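Re-dressing the cables on our bin-picking arm
Posted 1 March 2022 in Workshop notes 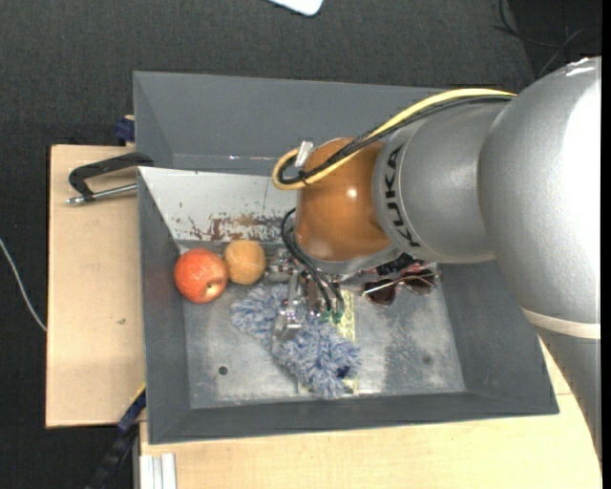 The KUKA over the grey bin, with the yellow cable and the black bundle tied together at the loop.

I've had a few people ask how we look after the cables and air tubes on the picking cell at Katlow, so I'm writing the whole routine down. It takes me 20 minutes on a good day and most of a morning if I've lost the side cutters again. None of it is difficult, but you do have to do it in the right order (I didn't, the first time, and had to cut every tie off and start over).

What you'll want on the bench

Side cutters, a pack of black cable ties, a soft cloth, a torch, a set of hex keys and a paint pen. Spare tubing in the same diameter as yours, cut a bit longer than you think you need. I keep ours in an old Osia tin with the spare fittings.

1. Park the arm and make it safe

Jog the arm up and clear of the bin, to a height where you can get both hands round the gripper without crouching. Then stop the cell, lock it off and let the air out of the line. Open and close nothing until the gauge reads zero. I know it's tempting to skip the air when you're only changing a tie - please don't.

Take the objects out of the bin too. Ours has all sorts in it, from an apple to a pair of sunglasses, and something fluffy will always find its way round a screw while you're working.

2. Look before you cut

Follow the cables from the link, over the last joints and down to the gripper, with the torch close in. You're looking for shiny patches where the jacket has been rubbing, flat spots under the ties, and any tube with a kink in it. Mark anything you don't like with the paint pen. Then take a photo on your phone, so you can put the loop back the way it was!

3. Free the loop

Snip the ties one at a time, starting nearest the gripper. Point the cutters away from the cable, and nip the tie at its head where there's a bit of thickness between you and the jacket. Wipe the cables down as they come free. If you find a worn patch, turn the cable so a fresh bit faces the joint, and if you can see anything other than jacket, swap the cable. Tape is no good here.

4. Set the slack

This is the bit that matters most. Too short and the loop pulls tight when the wrist turns, too long and it swings down and catches the bin wall. I bring the wrist to each end of the travel we use in the picking program (unlock, step back, jog slowly, lock off again) and check the loop at both ends. On our arm I leave 15 cm of spare beyond the tightest point. Yours will be different, so go by what you see.

Tie the bundle loosely at first. Once you're happy, pull the ties snug, but leave them so you can still just slide the bundle through with a firm push. Trim the tails flush - a sharp tail will have your knuckles.

5. Do the air tubes

Push the collar in, pull the tube straight out, and cut the end square before it goes back. A slanted cut will leak, slowly, and you'll blame the gripper. Let each tube curve outwards on its way down and keep it away from the moving fingers. Give it a tug when it's home.

6. Check the gripper screws

While you're in there, go round the screws on the plates with a hex key. Just a nip, no heaving. Audrey-Anne Cloutier showed me her trick of putting a paint line across each screw head and on to the plate, and now I can spot a loose one from across the room.

7. Run it slowly

Air back on, listen for hissing, then run 20 picks at low speed with your hand near the stop button. Watch the loop and ignore the objects. If it touches anything, go back to step 4.

I write the date and the cycle count in the notebook after every go. Next full check is due in June, when I'm also hoping to try a fabric sleeve over the lot.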